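**Subject:** Re: [bin-picking] Arm stops mid reach, protective stop, cell 4
**Date:** Saturday, April 24, 2021

Hi all,

Quick one before I have to go, sorry for the top of my head style. Reply to the Koteto message is inline.

> We had the same sort of stop on our cell in India last month. Arm goes down into the bin, halts, controller reports an external torque over the limit. No contact that we could find. We cleared it and carried on and it went away for a week, then came back. Did you find a cause? Also are you running the stock limits or your own?

Own limits. Lower than stock, we have people near the table a lot.

And yes, found a cause, or most of one. It's the cables. Ours stopped 58 times in 235 picks on the worst day. Went through the log by hand. Nearly all of them were on reaches to the left side of the bin with the last joint wound well round. Picks on the right, hardly any.

What happens (we think): the yellow cable and the black bundle go round the last joint with a loop of slack. Wrist turns far enough, slack runs out, cables pull on the joint. Controller sees torque it can't explain and calls it a collision. Fair enough from its side. So there was no contact, you were right, but it wasn't a false alarm either — the load was real.

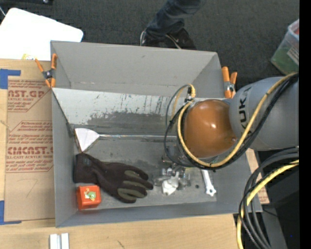 Checked so far:

- Payload data for the gripper. Was wrong, off by the weight of the fingers. Fixed that first, stops went down a bit but didn't stop.
- Ran the same poses slowly with no object held. Still trips at the far end of the wrist range. That was what pointed us at the cables.
- Undid the ties and gave the bundle more slack, then 103 picks with no stop at all. Lovely. Except now the loop hangs lower and on one pick it caught on a clamp handle at the side of the bin. Arm did stop, no damage to the bin, but one connector was pulled half out and we lost the gripper signal. It was holding a wrench at the time and dropped it.

That last one is the part I'd call a safety matter. Losing the signal should mean the gripper stays shut and ours opened. Dropped from low down into a bin so no harm done, but I wouldn't want it over a foot. Please check what yours does when the plug comes out. Do it with the arm parked and something soft underneath.

For now: wrist range is limited in the planner so it never winds that far, slower speed anywhere near the bin walls, and hands stay out of the bin unless the arm is properly stopped, not just paused. We lose a few grasps in the corners from the tighter range. Can live with it.

Partanen have quoted for a proper hose guide with a spring return. Dreriritz do a cheaper one but it looks too short for our reach, if anyone has it fitted please shout. Don't just raise the torque limit to make the stops go away, I know it's tempting, we nearly did it on the frist day.

To Koteto: could you look wether your stops bunch up at one end of the wrist range? If they do it's probably the same thing. Joint angles at the moment of the stop are what you want, the error text on its own is no use.

Will send the log when I've tidied it, Monday with luck.

Cheers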